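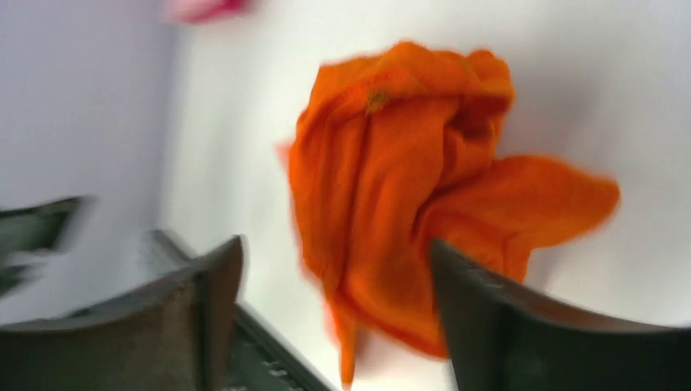
February, 7.40 in the evening

Retrained overnight on the full set, 2,352 grasps, and spent the day on the held-out cloths. The change from the last version is small on paper: the policy now gets the wrist view at the moment of closing and again after the lift, and has to predict from the pair whether it holds one layer or several. If it says several, it puts the cloth down and tries again. The old version only looked before closing.

The orange cloth remains the awkward one. It bunches. Folds gather above the fingers and the depth estimate treats the whole mass as a single surface, so the chosen grasp point is often fine in the plane and wrong in depth. A corner hanging free between the fingers ought to be the easiest cue we have, and the corner detector still misses it when there is motion blur. I had been discarding blurred frames from training. Idalina thinks this is a mistake, as the policy will meet them at run time whatever I do. She is probably right. I have put 865 of them back in and will retrain tonight.

Settings, so that I can find them again:

- closing force as in the Nogueira runs
- lift height unchanged
- wait after lift: 6 frames, then classify
- retry limit: 7, then count as a failure

The wait matters more than I expected. With no wait the layer classifier is reading a cloth that is still swinging, and it calls nearly everything several layers. With a long wait it is more accurate but the cycle time becomes silly. I want a proper sweep before I write anything down as a finding.

Aurora asked at lunch whether the retry is doing all the work, and whether a policy that dropped and regrasped at random would score the same. Fair question, and I have no answer. The random-retry baseline has to go in before the Vosham draft is sent, otherwise a reviewer will ask it for us. It needs the same retry limit and the same starting heaps, which means resetting by hand to the reference photographs — slow, but I can't see another way to make the comparison clean.

Also to sort out: the Linetti logger writes its timestamps at the end of each episode and the wrist stream stamps at the start. I have been correcting for this in the analysis script and should do it at the source. Two of the older Nerkedari logs were never corrected at all, so their layer labels may be matched to the wrong frames. Left them out of today's table and made a note in the readme.

Training started at 7.25. Loss looks normal so far. Baseline heaps first thing tomorrow, orange cloth before the others.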